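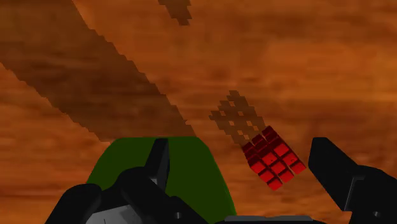 智能窗帘厂商Bakke停用旧版配对方式，部分用户窗帘停在半空

2024年3月6日，星期三，智能家居厂商Bakke关闭了旧款窗帘电机Vurel所用的第一代配对服务。按照去年10月的通知，用户应在关闭前把固件升级到新版本，并重新绑定网关。通知发在应用的“更多—关于—服务动态”里，入口藏得相当体面。

当天上午，公司客服共收到147份报修，其中59份来自Wimbridge的同一个住宅小区，那里的窗帘电机由开发商统一安装。多数住户反映应用提示“设备不存在”，而设备就挂在窗户上方，开到一半。

住户Wulan Purba说，她按提示长按复位键，指示灯闪了红灯，说明书上只写了蓝灯和绿灯。“客服让我先在应用里解绑，应用说要先让设备上线，设备要上线又得先解绑。我最后搬了把椅子，用手拉上了。”

Bakke位于Cillanham的技术支持部门回应称，受影响的电机可以通过网关的本地模式强制解绑，再作为新设备添加，原有的定时和场景需要重新设置。没有网关的用户可以另购，售价492元，登记过序列号的老用户减80元。至于手动拉动会不会影响保修，公司表示“正在确认”。

补充固件预计本月下旬推送。更新方式为在线升级，设备须先完成配对。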